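Subject: Re: [trultgate-seeds] Cleaning small lots before storage

Quoted message:
> Our Jurus lettuce lot is still 15 per cent chaff after two passes.
> Is a finer screen worth buying, or should we winnow again?

Winnow again, but dry the lot first. Damp chaff sticks to the seed and no screen will shift it. At Trarnberg we dry for 13 days on paper, out of the sun.
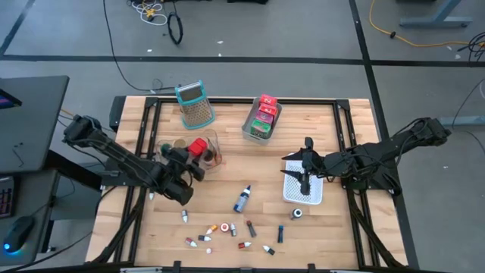 Screen size matters less than most guides claim. Ours is matched to the seed only for brassicas. For pods and heads, openings can be coarse; the perforated white basket on the right half of the table shows a perforated pattern; the finer work is left to the fan. Keep the fan on its lowest setting and drop the seed from the same height each time.
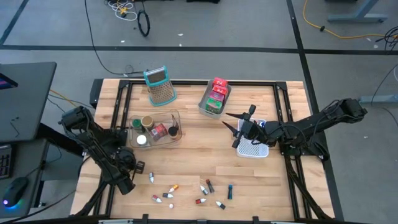 Storage and records

Weigh 1000 seeds per lot after cleaning and write the figure on the packet. Lot 392 (Bang, the July lettuce) was entered without one and had to be reopened. Use screw-top jars and put the desiccant in a day before the seed. Labels go on the body of the jar, as lids get swapped. 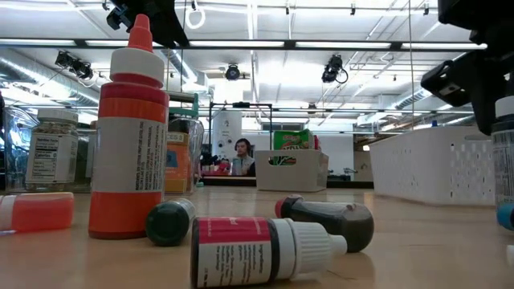

Squeeze bottle standing, dropper-style bottle on its side.

I can post the drying log to the list if it is of use.

Trarnberg seed store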